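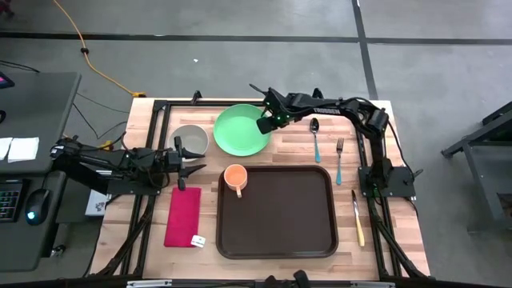

Does a cabin on wheels need its own water heater, or can it share one with the main house?

It can share one if the pipe run is short, but past a few metres a small heater inside the cabin wastes less water.

2 min read

changho_won
Asking for a Mesus cabin at Dramosholm. Sleeps two, shower and one sink. The house boiler is 28 metres away, across a gravel yard.

pipe_and_post
Too far. Even with lagged pipe you would run off several litres before anything warm arrives. Fit a 3,000 watt electric unit under the sink.

Tae-yang Ko
Disagree on the size. Check the supply first. If the cabin is on a hook-up lead shared with a hob, 3,000 will trip it. I have a 2,000 watt Amau with a 33 litre tank. Two short showers, then a wait.

pipe_and_post
33 litres is not two showers unless the head is restricted.

Tae-yang Ko
It is restricted. Tank set to 65 degrees, mixed down at the valve. Works for us from March to September. In winter the second person gets a cooler one.

loftbed
What about gas? The Kwon instant heater is light and doesn't care about the hook-up.

pipe_and_post
Needs a proper flue and a registered fitter. Also check the minimum flow rate. Some of them cut out with a slow shower head.

changho_won
No gas on site and I would like to keep it that way. The hook-up is 16 amp, hob is included on it.

Tae-yang Ko
Then 2,000 and don't cook while it heats. Weigh the full tank as well and mount it over the axle if you can.

pipe_and_post
Agreed on the axle. I would still run a separate supply.

changho_won
Will price both. The trench is the expensive part.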